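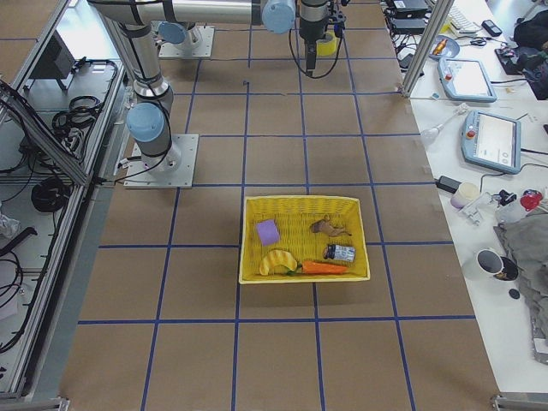 ## Equipment budget - progress to end of December

For: Shoshana Esposito
From: Efa Prosser, Stikgate bench
Copy: Hefin Skyrme, Berwyn Llewellyn

Short one this month, sorry. Quotes came in late and I've written most of this between runs.

### Where we are

Both arms up and running on the one mat. Basket task is the main job at the moment - five items in the yellow basket (cube, toy animal, can, banana, carrot), blue tape grid underneath so we can put the basket back where it was. Tape is cheap and works. Not asking for money for tape.

Runs logged this month: 222. Target in the plan was 150, so ahead. Obinna did most of the late ones.

### What we said we'd buy, and where it's got to

- **Spare gripper** - ordered from Rosser. Not here yet. They say January, they said December before that. If one goes now we are down to one arm until it turns up.
- **Cable management** - not bought. Was on the list as "nice to have", I'd like to move it up. Cables loop off the gripper and along the arms and there's more hanging off the frame on the left. Two stoppages this month were a cable catching. Quote from Zoden covers sleeves, clips and a drag chain for each arm.
- **Second table** - not bought. One white table is doing for everything at present: both pendants, the keyboard, power bits, electronics, plus mugs. Hefin wants drinks off it full stop and I agree, but they need somewhere to go. Would like a small trolley for the pendants only, so each one has its own place with the stop button within reach.
- **Test objects** - small top-up only. Toy food and foam cubes hold up well. The cans dent.
- **Replacement mat** - holding off. Corner brackets keep it square and the surface has plenty of life left. Look again in spring.

### Ask for next quarter

In order. If it has to be cut please cut from the bottom.

1. Cable kit, both arms (Zoden)
2. Pendant trolley
3. Lidded storage for the frame shelves, so spare cable coils and kit aren't sat out in the open
4. Service visit, both arms (Rosser)
5. Second basket and a spare set of objects

The first 3 fit inside what is left from this quarter, no new money needed, just your OK to move it accross from the travel line. Items 4 and 5 would be new. Berwyn has the sheet with the figures and will send it separately, he's waiting on one VAT answer.

On the service visit - Rosser will do both arms in one day if we book before the end of February. Booked apart it's two call-outs. Would rather have the one.

### Third arm

You asked if we still want it. Not this year. It would need its own base plate and the mat is the wrong size for that, so really you are paying for an arm, a mat, more frame and a bigger table. Plus a third pendant. I'd sooner get two arms properly kitted and come back with a proper costed plan. Tallside have offered to let us see their three-arm setup, Obinna and I will go over on a Tuesday when their bench is free.

### Risks

- Gripper lead time, as above. Biggest one.
- Lease on the electronics boxes runs out in 17 weeks. Renewing is cheaper than buying for one more year, after that it flips. Need a decision from you by the next report.
- Staff time. Hefin is only half on this from January. Fine for running, tight if we're also fitting cable kit and moving benches. Could do the fitting the same week as the service visit while the arms are off anyway.

### Needed from you

- Yes/no on moving the travel money
- Yes/no on booking Rosser for both arms
- A steer on the lease, doesnt have to be final

Purchase orders for the cable kit and trolley are drafted and sat with Berwyn, they can go the same day you reply. Next report end of January, with the full spend sheet attached this time.

Efa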